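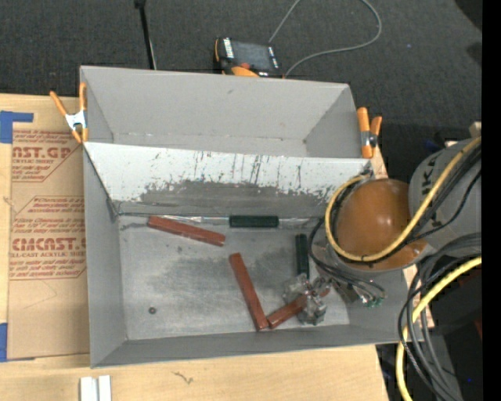 Refinishing a Painted Sheet Metal Bin

Applies to: open-topped steel bins, trays and drawer inserts with a worn or scratched coating
Last revised: October 2024

Painted steel bins wear first where parts slide against them. Sloped panels and floors lose their coating well before the outside walls do. Once bare metal is exposed, the paint next to it starts to lift, and spot repairs stop holding. The procedure below strips the loose coating, feathers the edges and rebuilds the finish with a primer and two topcoats. It is written for mild steel. Galvanized and aluminum bins need a different primer, covered in the notes at the end.

What you need

Sandpaper in 100 and 200 grit
A scraper with a stiff blade
A gray abrasive pad
Degreaser and lint-free rags
Metal primer (the Rotonis two-part gray was used for this page)
Topcoat in a matching system
Masking tape and paper
Nitrile gloves, eye protection and a respirator rated for the paint in use

Check the old paint first. If the bin is old enough that the coating might contain lead, test it before sanding. Do not dry sand a coating that tests positive.

Step 1. Empty and degrease

Remove everything from the bin, including loose dividers. Wipe all inside surfaces with degreaser, working from the top edge down to the floor. Change rags often. Oil that stays on the surface gets pushed into the scratches during sanding and causes fisheyes in the primer. Rinse if the degreaser label calls for it, then let the bin dry fully. Corners hold water longest.

Step 2. Remove loose coating

Hold the scraper at a low angle and push toward the worn area from the sound paint. Anything that lifts has to go. Stop when the blade skates over the edge without catching. There is no need to strip the whole panel; well-bonded paint is a good base for primer.

Step 3. Feather the edges

Sand the border between paint and bare metal with 100 grit until a fingertip can't find the step. Go over the same border with 200 grit to take out the deeper scratches. Expect the bare patch to grow by a good margin. Scuff the remaining paint with the abrasive pad until the gloss is gone. A power sander is fine on flat panels, but it will round over a folded seam quickly – use a hand pad there.

Step 4. Treat rust

Light surface rust comes off with the sanding. Pitted rust doesn't. Use a rust converter in the pits, leave it for the time on the label, and sand the residue flush. If a screwdriver tip goes through the metal, the bin needs a patch or replacement and this page no longer applies.

Step 5. Mask and prime

Mask labels, rolled lips and any drain holes. Wipe down once more and prime within the hour, before flash rust forms. Spray the inside corners first with short passes, then fill in the flats. A light tack coat followed by one wet coat is enough. Heavy primer at the bottom of a slope will sag.

Step 6. Topcoat

Apply the first topcoat inside the recoat window printed on the primer can. If the window has passed, scuff the primer and wipe it down. Apply the second coat at right angles to the first. Dry to the touch is a long way from cured; keep parts out of the bin for the full cure time, or the first load will mark it.

Notes

For galvanized steel, use an etching or galvanized-rated primer. Ordinary alkyd primer will peel.

For heavy parts, consider a liner on the floor of the bin. A cut rubber sheet outlasts any brushed or sprayed coating, and it can be pulled out for cleaning. Leave it unglued.

Powder coating is the more durable choice if a shop will take small jobs. The bin must be stripped completely first, and all rubber or plastic fittings have to come off before it goes in the oven.

Revised by Mizanur Amarasinghe. Change from the July version: the 200 grit pass was added to Step 3.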